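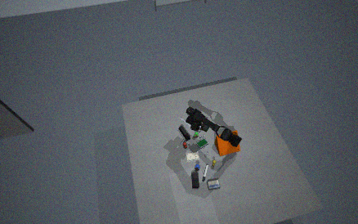
The club at Cosholm had voted to build the arm, and I had voted against it. I said so again in April, when the simulator was finally running and everybody crowded round the one good monitor.

"It works in there," said the woman who had written most of it.

"Everything works in there," I said. "I could play the cello in there."

The real arm was on the bench behind us, in pieces, waiting on a bracket from a firm in Drirmont that had stopped answering emails. We had spent two months of evenings on the pretend one. It had its own table and its own lamps, and someone had gone to the trouble of making it a mess to tidy up.

She set it to do 100 runs and went to fill the kettle. I stayed and watched. The gripper dipped, closed, lifted a green thing, dropped it, and went back for it with no sign of shame. By run 50 it had stopped dropping it. I noted this down, mostly so that I could say later I'd been fair.

"Now move the lamp," I said when she came back.

She moved the lamp. It missed the next 20 in a row.

I expected to enjoy that more. She pulled up a stool, typed for a bit, and asked me what else a real workshop would do to it. So I told her. The bench at Skurnwood, where I'd served my time, had a lean on it. Doors slammed. People borrowed things and put them back wrong. She wrote down every word, and it was past eleven when I looked up.

The bracket came the week after, drilled for the wrong bolts. I took it home in my coat pocket and opened the holes out myself. I still think we should have bought a lathe.

2,462 reads
20 shares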